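매트리스 보증 기간은 숫자만 보고 믿을 것이 못 된다

매트리스를 고를 때 많은 사람이 보증 기간부터 본다. 10년이라고 적힌 제품과 5년이라고 적힌 제품이 나란히 있으면 앞의 것이 두 배 튼튼하다고 생각하기 쉽다. 나도 그렇게 골랐고, 지금은 그 기준을 거의 쓰지 않는다.

지난 6월에 침대를 바꾸면서 매장 몇 곳의 보증서를 받아 와 읽었다. Fondholm 제품은 꺼짐이 2센티미터를 넘어야 수리 대상이 된다고 되어 있었다. 눕는 사람은 1센티미터만 꺼져도 허리가 불편하다. 그런데 측정은 사람이 누운 상태에서 하지 않고 빈 매트리스 위에 자를 대고 한다. 체중이 실렸을 때만 내려앉는 부분은 이 방식으로 잘 잡히지 않는다.

Benedetti 보증서에는 받침대 조건이 붙어 있었다. 갈빗살 간격이 규정보다 넓은 프레임에 올려 쓰면 보증이 무효가 된다. 조건 자체는 이해한다. 받침이 부실하면 매트리스도 빨리 상한다. 문제는 이 내용이 상품 안내에는 없고 보증서 뒷면에 작은 글씨로만 있었다는 점이다. 집에 있는 프레임을 그대로 쓰려는 사람은 사기 전에 알아야 한다.

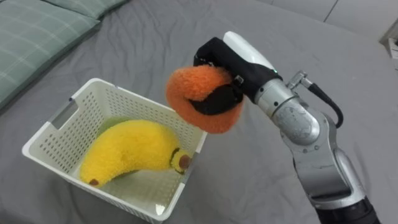
얼룩 조항도 마찬가지다. 커버에 얼룩이 있으면 위생상의 이유로 접수를 거부한다는 업체가 많다. 스프링이 내려앉은 것과 커피 자국은 아무 관계가 없는데도 그렇다. 몇 년을 쓴 침구에 자국 하나 없기를 바라는 것은 무리한 요구라고 본다. 방수 커버를 씌우면 된다고 하지만, 그렇다면 처음부터 커버를 포함해서 팔거나 계약할 때 분명히 말해 주는 편이 맞다.

비용도 따져 볼 필요가 있다. Jikitz는 10년 보증을 내세우지만 무상 처리는 처음 2년까지다. 그 뒤로는 해마다 소비자 부담률이 올라가고, 9년째에 교환을 받으려면 구입가의 약 66퍼센트를 내야 한다. 여기에 왕복 운송비가 따로 붙는다. 그 정도 금액이면 할인 기간에 새 제품을 사는 것과 큰 차이가 없다. 이런 것을 10년 보증이라고 부르는 게 법에 어긋나지는 않겠지만, 사는 사람이 기대하는 내용과는 거리가 멀다.

긴 보증이 쓸모없다는 말은 아니다. 초기 불량은 실제로 생기고, 봉제가 터지거나 스프링 소리가 나는 경우에는 보증이 있어야 한다. 다만 그런 문제는 대개 처음 한두 해 안에 드러난다. 나는 Pullolby에서 보증이 5년인 제품을 샀다. 5년 내내 무상이고, 꺼짐 기준이 더 낮고, 운송비도 업체가 낸다고 적혀 있었다.

표시 방식은 바뀌어야 한다. 무상 기간과 유상 기간을 나누어 적고, 꺼짐 기준과 운송비 부담 주체를 가격표 옆에 같이 써 두면 된다. 어려운 일이 아니다. 그렇게 되기 전까지는 매장에서 보증서 원본을 보여 달라고 하는 수밖에 없다. 직원이 찾는 데 시간이 걸리더라도 기다렸다가 뒷면까지 읽고 결제하기를 권한다.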